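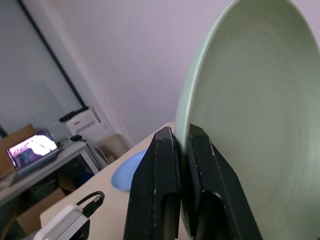

# 4 Precedence and Protocol at the Treaty Table

Diplomatic precedence is the order in which the representatives of states are received, seated, named and invited to sign. It is settled by rule in most settings, and the rule is usually indifferent to the wealth or military strength of the state concerned. Its outward signs are ordinary objects: a chair, a place card, a pen, a plain green plate with a slightly paler rim. A plate of that sort carries no rank of its own. Its position in relation to the host's does, and much of the literature on ceremonial is concerned with how such positions came to be fixed.

This chapter deals with precedence as a body of procedure. Questions of informal influence are left to Chapter 7.

## 4.1 Three bases of ordering

Most systems in use today draw on one of the following:

- **Seniority of accreditation.** Heads of mission rank by the date on which they took up their functions.
- **Alphabetical order.** States are ranked by name in an agreed language, sometimes from a starting letter drawn by lot.
- **Rotation.** The leading place passes from one delegation to the next at fixed intervals.

Seniority suits a resident diplomatic corps, where membership changes slowly. Alphabetical order suits conferences, where all delegations arrive at once and no date separates them. Rotation is found mainly in standing bodies with a presidency.

The choice of language in the second system has practical effects. A state may sit near the head of the table in French and near the foot in English. Guerreiro compared the seating plans of 46 conferences and found that the working language was disputed in 26 of them, in most cases before any matter of substance had been raised.

## 4.2 The alternat

Where a treaty has two parties, the difficulty is one of signature. Under the *alternat*, each party is named first and signs first in the copy it will keep. The device is simple with two parties and becomes awkward with more — a treaty among five states needs five differently ordered originals. Multilateral texts are therefore normally signed in alphabetical order, in a single original held by a depositary.

Skinner and Fagerlund treat the alternat as a legal guarantee of equality. Bajwa regards it as a clerical habit that acquired its legal meaning later. The evidence for both readings is set out in section 4.5.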